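Filed under: Clubs and Competitions

Dorian Coste runs the student robot club at Genden. Its breakfast project is entered for the Virnport contest in January.

"We taped the table into a grid so everyone uses the same places," he says.

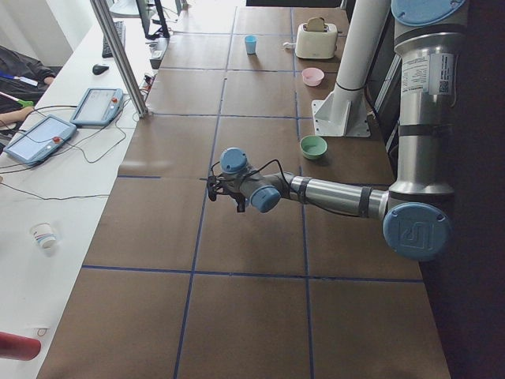 The club has recorded 370 runs so far and wants 800. Toast is the hard part, Coste says. "Bowls are fine. Bread bends."
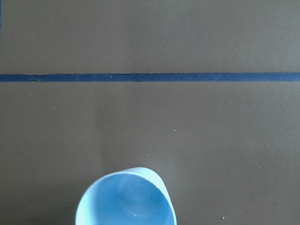
New members start with the cup. "They get it wrong for 2 weeks, then they stop asking me things."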